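Nov 25, 2019

Thread on what we've been doing at Ovness this spring. We teach a two-armed robot household jobs by driving it ourselves and recording every run. This month's job is cushions: pick one up off the floor, put it back on the sofa.

The setup is a pair of leader arms on a bench. You move those and the robot's arms copy you. Fingers are on two grips, one per hand. We run it all through Plelum, which logs the joint positions and the video together.

We started in March with hard things, mostly boxes and tins. Those went quickly. A box stays the same shape when you grab it, so one run looks a lot like the next.

Soft things are slower. A cushion folds wherever you squeeze it, and the next time it folds somewhere else. We have 205 cushion runs so far and kept 121 of them. The rest were dropped cushions, or me changing my mind halfway.

Zulmira Seixas does most of the driving now. She's steadier than I am. Her rule is to get both hands on the cushion before lifting and keep them moving at the same speed. If one hand gets ahead, the cover twists.
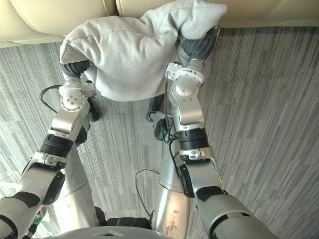
How many runs does it take before the robot can do a job by itself?

It depends on the job. For the boxes we had something usable at 107 runs. For cushions I'd expect to need several times that, and more again if you want it to work in a different room with a different sofa.

We tried guiding the arms by hand first, standing next to the robot and pushing them where we wanted. It works for one arm. With two you run out of hands, and your own body keeps getting between the head camera and the job.

The remote way has its own problem. You can't feel anything. Shigeru Nakajima has been trying a bit of resistance in the grips so you know when the fingers have closed. It helps with tins. I can't tell much difference with fabric.

Other thing we learned: don't tidy up your mistakes too much. If the cushion slips and you catch it and carry on, keep that run. The robot will slip as well and it needs to have seen what to do next. We threw out a lot of those early on and I'd like them back.

We label each run straight after driving it. One line: which cushion, where it started, did it end up on the seat. Leave it until the end of the day and you're guessing.

Total across all jobs is 2951 runs. Boxes and tins are most of it. Towels are a small pile that I'm not happy with and will probably redo.

Next is the same cushion job started from odd spots, behind the robot's base and off to one side. After that, two cushions in a row without resetting the arms. Will add to this thread when we've got enough to train on.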